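공유 작업실 로봇팔 분리수거 프로젝트, 같이 만들 분을 찾습니다

작성일: 2021년 10월 10일 일요일
모집 분야: 제어 코드, 3D 출력 부품, 데이터 정리
활동 장소: 공유 작업실 Girnham 안쪽 작업대

안녕하세요! Girnham에서 주말마다 로봇팔로 캔과 병을 나눠 담는 작업을 하고 있는 팀 Rullness입니다. 거창한 연구실은 아니고, 퇴근하고 모여서 납땜하고 코드 고치고 배달 음식 시켜 먹는 모임에 가깝습니다. 그래도 목표는 꽤 진지해요. 집에서 나오는 재활용품을 팔이 알아서 집어 종류별 통에 넣는 것, 그걸 내년 봄 작업실 공개일에 보여 드리는 것까지가 이번 시즌 계획입니다.

지금은 하얀 테이블 위에 회색 통과 연두색 통을 나란히 놓고, 캔은 회색, 병은 연두색으로 보내는 규칙으로 연습하고 있습니다. 통 두 개짜리 단순한 문제인데도 파고들수록 할 일이 계속 나와서 즐겁습니다(진짜로요!).

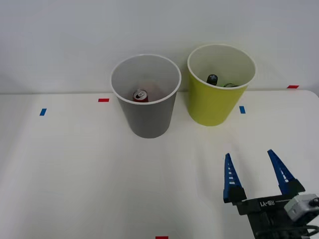
이번에 모집하는 인원은 3명입니다. 경력은 보지 않습니다. 파이썬으로 뭔가 끝까지 만들어 본 적이 있거나, 3D 프린터를 밤새 돌려 본 적이 있거나, 파일 이름을 규칙대로 정리하지 않으면 잠이 안 오는 분이면 충분합니다. 로봇을 처음 만져 보는 분도 환영이고요, 첫 두 번은 기존 팀원이 옆에 붙어서 비상정지 버튼 위치부터 차근차근 알려 드립니다.

맡게 될 일은 이렇습니다.

제어 코드: 집는 동작과 놓는 동작 사이의 경로를 다듬습니다. 통 위에서 언제 손가락을 벌릴지 정하는 부분이 요즘 제일 뜨거운 토론거리입니다. 저는 조금 더 내려가서 놓자는 쪽이고, 반대파도 만만치 않습니다.

3D 출력 부품: 손가락 안쪽에 덧댈 패드와 케이블 고정 클립을 설계합니다. 재료비는 모임 회비에서 나갑니다.

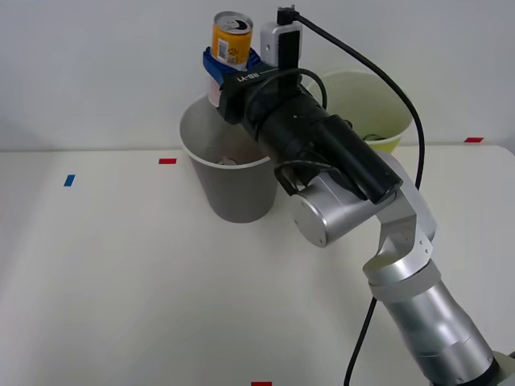 저는 지난 시즌에 출력 부품 담당으로 들어왔는데, 첫 달에는 클립만 계속 다시 뽑았어요. 도면대로 나왔는데 팔을 돌리면 케이블이 당겨지더라고요. 그때 이것저것 고쳐 보면서 배운 게 제일 많습니다. 코드를 전혀 몰라도 괜찮으니 망설이지 말고 신청하세요. 질문 많이 하는 분이 오면 저희도 덩달아 공부하게 돼서 좋습니다.
(지난 시즌 참가자 후기)

데이터 정리 담당 이야기를 이어서 하겠습니다. 지금까지 모은 시도 기록이 1,000개가 넘는데, 그중 메모가 제대로 달린 것은 200개뿐입니다. 나머지를 보면서 무엇을 집었는지, 어느 통으로 보냈는지, 중간에 멈췄다면 어디서 멈췄는지를 적어 주시면 됩니다. 집에서 해도 되는 일이라 매번 나오기 어려운 분께 추천합니다. 기록 도구는 Sorrentino라고 부르는 자체 스크립트를 씁니다. 단축키가 좀 이상한데 금방 손에 익습니다. 더 나은 단축키를 제안해 주시면 바로 반영할게요!

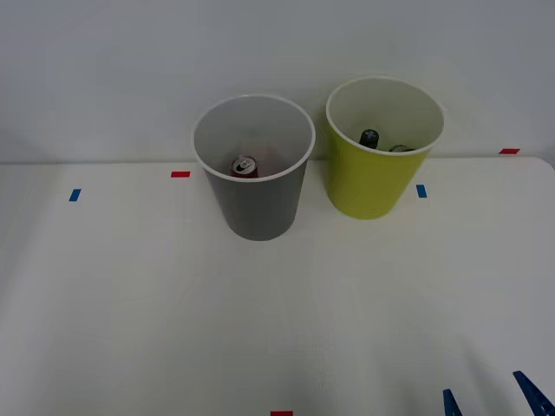
연습용 작업대. 회색 통에 빨간 캔, 바로 옆이 연두색 통.

참가 조건
- 10월 안에 시작할 수 있는 분
- 토요일 오후에 격주로 나올 수 있는 분 (데이터 정리는 한 달에 한 번)
- 만 18세 이상
- 작업실 안전 교육을 들을 수 있는 분. 아직 안 들으셨다면 첫 모임 날 같이 듣습니다.

보수는 없습니다. 대신 모임 시간에는 작업실 장비를 무료로 쓰실 수 있고, 만든 코드와 도면은 만든 사람 이름을 달아 Fomier 저장소에 공개합니다. 개인 프로젝트를 들고 오셔도 됩니다. 지난 시즌에는 화분에 물 주는 기계를 만들던 분도 있었는데 결국 저희 팔의 전원부까지 고쳐 주고 가셨습니다.
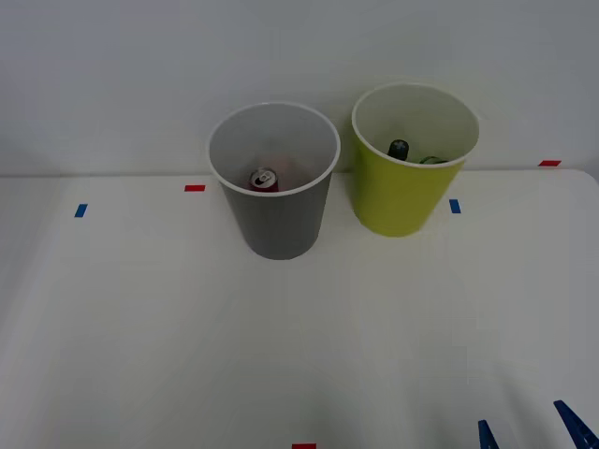

첫 모임에서는 설명을 짧게 하고 바로 손을 움직입니다. 각자 물건을 하나씩 골라 통에 넣는 동작을 만들어 보고, 다음 사람이 같은 조건에서 다시 돌려 봅니다. 같은 조건을 맞추는 데는 테이블에 붙인 빨간색과 파란색 테이프 조각을 기준으로 삼으니, 지저분해 보여도 떼지 말아 주세요. 통을 옮겨 보고 싶을 때는 먼저 말씀만 해 주시면 됩니다. 그다음부터는 각자 맡은 자리에서 하고 싶은 것을 하나 정해 옵니다.

신청 방법
Girnham 게시판 123번 글에 댓글로 이름(별명도 좋아요), 관심 분야, 최근에 만들다가 실패한 것 하나를 적어 주세요. 실패담은 심사용이 아니고 첫 모임 때 수다 거리로 씁니다. 자리가 다 차면 글 제목에 마감이라고 표시하겠습니다. 구경만 하고 싶은 분도 댓글 남겨 주시면 모임 날 문 열어 드릴게요.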